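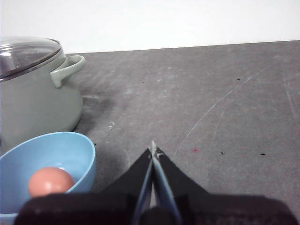

Soup month, sort of

September and I'm back on beans. Every year I say I'll start in August so there's some in the freezer when work gets bad and every year I don't. So. Quick post, typing this with 18 minutes before I have to leave, will fix it later (won't).

First thing, the people asking for the bean soup from last winter. I never wrote it down. What I do now is close enough:

1 pound dried white beans, soaked overnight or not
1 big onion, 2 carrots, celery if it isn't sad
a parmesan rind
bay leaf
olive oil, more than you want to
salt early. I know. Salt early anyway

Onion and carrot and celery in the oil, low, longer than you have patience for. Then beans, water to cover by a couple inches, rind, bay leaf, lid on a bit crooked. Two hours, sometimes less, sometimes a whole lot more if the beans have been in the back of the cabinet since the last apartment. Mash some against the side at the end. Lemon. Done.

The old bean problem is real by the way. I had a bag from Grurkodora (the grocery on the corner by the bus depot, not the new one) and I cooked those things from lunch until it was dark out and they were still chalk in the middle. Ate toast. Tried the rest of the bag a week later with a pinch of baking soda in the soaking water and they went soft fine, skins came off a little, tasted ok. So do that if yours are old. Just a pinch, I overdid it once and it was like eating soap.

Anyway the real reason I'm writing. Moving costs. Several of you asked what happened with the apartment and I've been putting it off becuase it's boring and also annoying.

Short version - we stayed. Rent went up, we looked at 2 other places, both worse. One had a bedroom with no door, just an opening, and the guy showing it kept calling it "flow." The other was nice but the kitchen was basically a hallway with a sink, and the only outlet was behind the fridge. I cook every night. No.

The quote from the movers was 615 dollars before stairs. Before stairs! We have so many stairs. Brayan Lozano from my old job offered his truck and his back but I've seen him lift a box, I don't want that on my conscience. He did come over and eat soup though and told me it needed vinegar. It did need vinegar. I was out of lemon.

So we stayed and I spent a little of the money we didn't spend on moving on making the kitchen less irritating. Which is where I've been all month instead of posting. List, no order:

- Took everything off the top of the cabinets. There was a fondue set up there. We have never made fondue.

- Jars for the beans and rice, with the month on a piece of tape so the chalk thing doesn't happen again. Already forgot to tape one.

- New shelf from Emum, the narrow one. It's fine. The instructions skip a step, you need to put the back on before the second side or you take it all apart again, ask me how I know.

- Got rid of three of the wooden spoons. Kept the ugly one.

- Knives sharpened at Dvořáček, the little place next to the shoe repair. Cut myself the same evening. Worth it, I hadn't realized I'd been basically sawing onions for a year.

- Moved the trash can to the other side. My husband still throws stuff at the old spot.

Still not sorted: the light over the stove, the drawer that sticks, and the spices. I want to throw them all out and start again but then I look at what cardamom costs and I close the cupboard.

Ok freezer. I do want to do this properly this year. Plan is one big pot on the weekend, eat half, freeze half, and not in those giant tubs where you have to defrost enough for a wedding. Smaller ones. Flat bags work too if you lay them down until they're solid, they stack up like books. Leave room at the top or they split. Beans freeze well, potatoes go grainy, pasta don't even try, put it in when you reheat.

If anybody has used the Grulline containers tell me if the lids hold. My sister says yes but she also says that about her car.

Next up is probably lentils with the fried onions, the ones I burned at the birthday. I've got them mostly figured out now, it's lower heat and more oil and not answering the phone. Or the cabbage one. People either want the cabbage one or they very much don't, so leave a comment, I'll go with whoever's louder.

Have to run, shoes are somewhere. Oh and the vinegar - red wine, a small spoonful, right at the end once the heat's off. Taste it frist, then decide if you want the second spoon.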